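Robotics at Home > Arms & Grippers > Help Wanted

Gripper closes crooked on tall thin objects – what am I missing?

Posted by Hilwood on Mon 22 December
13 replies (showing 3) | 11 shares

Hi all! I've been building a small desktop arm since July and I'm having the best time with it. It picks up blocks and cups like a champ. Tall, skinny stuff is where it falls apart. One finger touches first, the thing tips over, and then the other finger closes on air. Both fingers are on the same servo and I've checked the linkage twice. Is this a hardware problem or am I just aiming badly?

Korkden
Get better servos.

Tsang
I wouldn't spend any money yet! I bet it's your approach. If the object is off center between the fingers, the near one always gets there first and shoves it. With something wide and heavy you never notice, but a narrow thing standing on end goes right over.

Try this. Open all the way, drive in slowly, and stop before you close. Look at the gap on each side. If they don't match, move the wrist sideways until they do, THEN close. I do it in two stages, fast until the fingers are nearly touching and then slow for the last little bit. My open position is 2606 on the servo and my slow stage starts at 3000, but yours will be different, so find your own by hand with the power low.

Also check your pads. If one side is grippier than the other, the object can twist as you squeeze.

Trosdale
Seconding Tsang, and I'll add one thing – a wrist camera makes this so much easier! I fought with the same trouble for weeks using only a camera on the bench, and from the side everything looks centered. From the wrist you catch it right away. A TV remote stood on end is my favorite practice target now. It's narrow, it's light, and the rows of buttons give you a nice straight line to judge the lean by. Go slow on the way in, and have fun with it!

Was this helpful? 11 people said yes
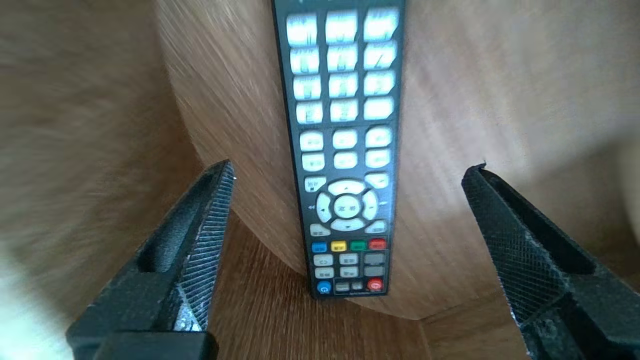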